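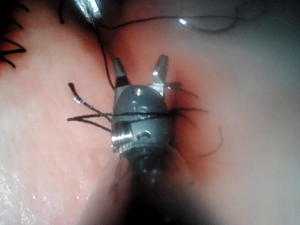

Ticket 102, Lukley fuel depot, loading bay 7
Opened: August 12, 2026
Status: closed, with one point to follow
Product: Fluteo depot terminal software. The loading meter on bay 7 shows a different volume than the Fluteo terminal after each diesel delivery to a tank truck. The meter always shows more. The difference is small, but the customer is billed from the terminal, so every truck leaves with fuel that is not on the invoice. Our first idea was a mechanical fault in the loading valve. When it closes badly, it stays a little open, like the two metal jaws in the photo with the V-shaped gap between them, and product continues to pass after the stop signal. We tested the valve first for this reason.

Step 1. Closed the valve from the terminal with the pump running. The meter did not move. We repeated the test with the manual stop button and the result was the same. Valve is good.

Step 2. Compared the pulse count on the meter with the pulse count received in Fluteo. The meter sent more pulses than the terminal recorded. The missing pulses were all from the last seconds of loading, when the flow is reduced.

Step 3. Changed the signal cable to the spare one from the Savidthorpe depot. No improvement. Put the original cable back.

Step 4. Read the settings of the input card. The filter time was set to 99, and on the other bays it is 2. With such a long filter the card ignores short pulses. I don't know who changed the value, the log of the card was already overwritten. It may come from the card replacement, because a new card starts with its own settings.

Step 5. Set the filter to the same value as the other bays, saved, restarted the card. Please note that the card must be restarted, saving only is not enough. I lost one test load because of this.

Step 6. Loaded one truck for the Mbeki service stations. Meter and terminal showed the same volume.

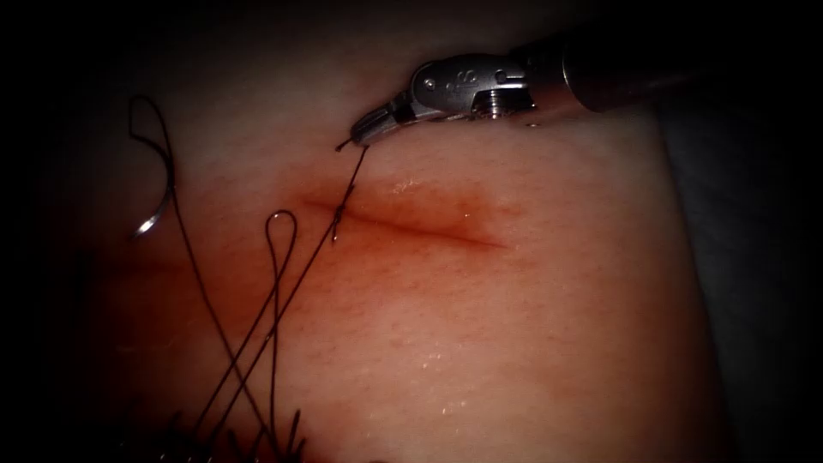 Do we need to correct the invoices for the trucks loaded before the repair?
Use the meter totals for bay 7 and send them to the billing office with this ticket number. The meter counted correctly the whole time, only the terminal was wrong. Please do not change the old loads inside Fluteo, the tax report takes its numbers from there and billing must make the correction on their side.

Remaining point: the Savidthorpe depot has the same type of input card. I asked them to read the filter value on each bay and write it here. If they find a wrong value, open a new ticket for it.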